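Research › Human–Robot Interaction › Field reports

Home Issues Authors Search Contact

4. The open afternoon at Braswood

4.1 Setting and visitors

The observations in this section were made during the open afternoon of the Braswood workshop in March. The afternoon is organised once a year so that people who live near the building can see what is done in it. In earlier years the visitors were shown finished robot behaviour only. This year the Iltent project was shown at the stage of collecting human examples, and we wanted to know how a general public understands this stage when they meet it without preparation.

The visitors came in small groups between two o'clock and half past five. We received 84 of them, and nearly all stayed until the end of the handling demonstration. The short questionnaire was given on paper at the exit. We did not record ages, and children who came with a parent answered together with the parent, on one sheet.

4.2 The task

The task for the demonstration was the handling of a single piece of clothing on a flat surface with two hand-held grippers. The demonstrator was allowed to pull, press, fold and turn the cloth, but was not allowed to touch it with the fingers. We chose clothing because every visitor has a personal opinion about how it should be folded, and this makes it easy to start a conversation. 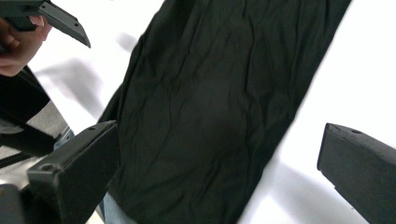
Fabric colour is a known difficulty in work of this type, and we discussed it at length before the afternoon. A light garment on a light surface loses its outline, and a dark one keeps the outline but loses almost everything inside it. In Figure 4 (a) the black cloth is easy to separate from the white tabletop, but its creases appear only as weak grey lines on the ridges of the wrinkles. A person who holds the tool can feel through the fingers of the gripper whether one layer or two layers have been taken. A system which learns from the images has only these weak lines. We had expected that the visitors would find this point too technical, but it was the one they asked about most often, and several of them proposed striped clothing as a solution. Striped clothing was tried earlier in the Iltent project, and it helps with the creases but gives new errors at the seams.

4.3 Course of one demonstration

One demonstration took five minutes, including the questions. The demonstrator first named the task in one sentence, then worked in silence, then repeated the last movement slowly with explanation. This order was suggested by the Munteanu group, who had used it in a school visit, and we kept it without changes. The silent part was important for us. When the demonstrator spoke and worked at the same time, as we did in the rehearsal, people looked at the face and not at the cloth.

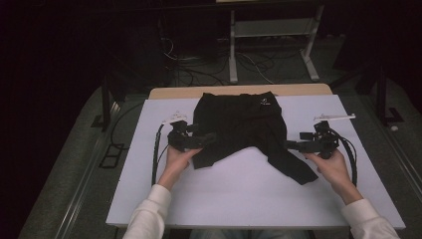 After the silent part the visitors were asked what they thought would be the hardest moment for a machine. The answers can be put in two groups. The larger group spoke about strength: the machine would tear the cloth, or would not hold it. The smaller group spoke about knowing where the cloth is, for example where a sleeve ends or which side is the front. In our own experience the second problem is the more serious one. Tearing is rare with fingers of this shape, while a wrong corner is taken quite often, and the movement which follows is then wrong from its beginning to its end.

It was noticeable that people who had worked with textiles gave the second answer more frequently. We mention this carefully, as the number of such visitors was small and they told us of their profession only in conversation – the questionnaire did not ask for it.

A further remark concerns the use of two hands. With one gripper it is possible to move a garment but seldom to flatten it, and the tension between two holding points does most of the useful work. Figure 4 (c) gives a clear case: the left gripper pinches a corner, the right one holds the opposite edge, and the cloth is taut between them although the rest of it remains crumpled. Visitors understood this quickly when they were asked to try at home with a tea towel, first with one hand and then with both.

Figure 4. Handling of a black garment with hand-held grippers during the open afternoon. (a) Close view from a gripper. (b) Garment spread on the white board, with a gripper at each side. (c) Garment held between the two grippers. The three views are not given in order of time.
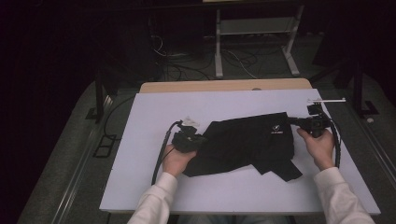 4.4 Limits of the observations

The afternoon was not an experiment. The groups were of different size, the later groups could hear parts of the conversation with the earlier ones, and the lighting of the room outside the working area was kept low, so that not everyone could see equally well from the back. In the next year we intend to let the groups wait in a separate room and to give the question about the hardest moment before the demonstration as well as after it. The Prillivov site will use the same questionnaire, translated, and a comparison between the two places should then be possible.

Related items

Iltent project: notes on garment choice and surface colour
Showing unfinished work to the public: a school visit by the Munteanu group
Questionnaire for visitors, Braswood version
Prillivov site: plan for the coming year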